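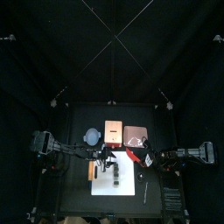 Figura 1. Mesa negra dentro de un recinto forrado de tela negra.

Contraste y fatiga visual en las mesas de trabajo
Proyecto de fin de módulo. Instituto Gover, departamento de Tecnología
Curso de segundo, grupo de tarde

1. Introducción

En los talleres del instituto se trabaja con piezas pequeñas durante sesiones largas. Los alumnos se quejan con frecuencia de cansancio en los ojos, sobre todo en invierno, cuando las dos últimas horas se hacen con luz artificial. El proyecto estudia si el color del tablero influye en esa molestia y en el tiempo que se tarda en encontrar una pieza.

El ojo distingue un objeto por la diferencia de luminancia entre él y lo que tiene detrás. Un tornillo gris sobre una mesa gris se ve mal aunque haya mucha luz. Un tablero muy brillante también cansa, ya que obliga a la pupila a cerrarse y a abrirse cada vez que se pasa la vista de la mesa al cuaderno.

2. Materiales

Se prepararon 5 tableros con el mismo formato, cortados de la misma plancha de Vonduswood. Se pintaron en blanco brillante, blanco mate, gris medio, verde oscuro y negro mate, todos con pintura Mak y dos manos. La lámpara fue un modelo Bralex de brazo fijo, colocada a 90 cm del tablero. Las persianas estuvieron bajadas en todas las pruebas.

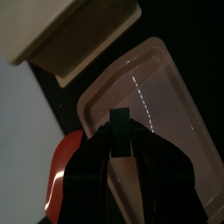
Figura 2. Bandeja de plástico translúcido sobre fondo casi negro.

Los materiales translúcidos merecen una nota aparte. Su color aparente depende en parte de lo que tienen debajo, y por eso un mismo envase parece más claro o más apagado según la mesa. En las pruebas solo se usaron piezas opacas: tuercas, arandelas, clavijas y tacos de madera.

3. Procedimiento

Cada participante hizo una sesión de 30 minutos en un solo tablero. Tenía que separar piezas mezcladas y dejarlas en cajas según el tipo. Al terminar rellenaba un cuestionario con preguntas sobre picor, lagrimeo, dolor de cabeza y dificultad para enfocar. También se anotaron los errores de clasificación.

Se recogieron 182 cuestionarios entre los grupos de mañana y de tarde. Los alumnos con gafas las llevaron puestas. No se pidió ningún dato médico.

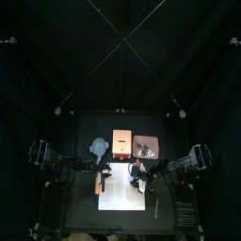

Las sesiones de la tarde empezaron con retraso la primera semana por un problema con la llave del taller. Esos cuestionarios se han mantenido, porque la duración de la prueba fue la misma. Se descartó en cambio una sesión de prueba en la que la lámpara estaba a otra altura.

4. Resultados

El tablero blanco brillante fue el que más quejas recibió, casi todas por reflejos. Varios alumnos cambiaron de postura para evitar el brillo de la lámpara. El blanco mate dio menos molestias y pocos errores con las piezas oscuras.

El gris medio obtuvo las mejores puntuaciones de comodidad, pero fue el peor para encontrar arandelas. En el negro mate las piezas metálicas se localizaban pronto y las clavijas oscuras se quedaban sin recoger. Con el verde oscuro pasó algo parecido, aunque las respuestas fueron más variadas.

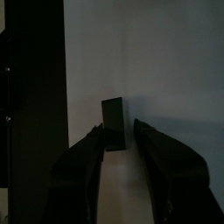 Figura 3. Bloque verde oscuro sobre una superficie gris blanquecina, con poca luz.

5. Discusión

No hay un color que sirva para todas las tareas. Para piezas oscuras conviene un fondo claro y sin brillo, y para piezas metálicas uno oscuro. El acabado influyó tanto como el color: los dos tableros blancos dieron resultados muy distintos.

El trabajo tiene límites. Como cada alumno usó un solo tablero, no pudo comparar. Tampoco se midió la luminancia con un aparato, así que las diferencias entre pinturas se describen a simple vista.

6. Propuesta

Se propone pintar en blanco mate las mesas de montaje y dejar en cada una un tapete oscuro enrollable para el trabajo con metal. El coste de la pintura se incluye en el anexo, junto con el modelo de cuestionario.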